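Speaker notes: Looking after shared tools at the Sterelstead library of things
Talk at Buvthorpe, 2024-02-12

Slide 1. Opening
Welcome people and say where the toilets are. The talk is 25 minutes with questions after. Mention that the Drostmont branch opened in January and lends on the same terms as ours.

Slide 2. What we lend
305 items on the shelves. Drills, sanders, a carpet cleaner, two tile cutters. The carpet cleaner is out nearly every weekend. Camping gear goes in summer and hardly moves otherwise.

Slide 3. How loans work
One week, with one renewal. Borrowers sign for the item and its parts. Read out the late fee wording from the handout, as it changed last year and the old leaflet is still going about.

Slide 4. Checking things back in
Count the attachments against the card. Plug in anything with a motor and run it for a minute. Look at the cable along its full length. If it fails, red tag, bottom shelf, and tell the borrower the same day.

Slide 5. Wear and damage
Wear is our cost, damage is the borrower's. Pause here, people always want to discuss this one. Scratches, scuffs and rubbed paint count as wear. A cracked housing or a cut cable does not. Ask the room where they would put a bent sander plate. 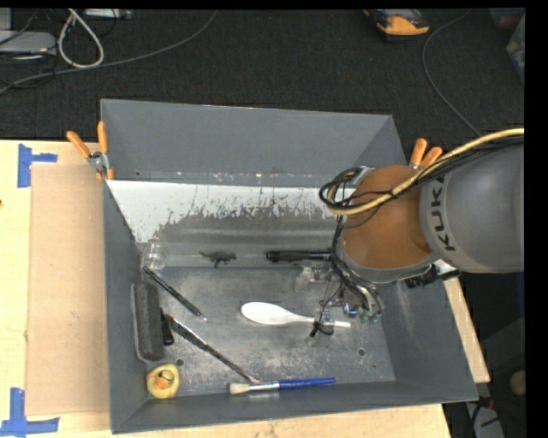
Slide 6. Storage
Heavy items below waist height. Labels on the front and the lid. Blades go in the locked cupboard. Echevarría shelving was dearer but has not sagged.

Slide 7. Questions
Leave the contact details up. Spare handouts are by the door.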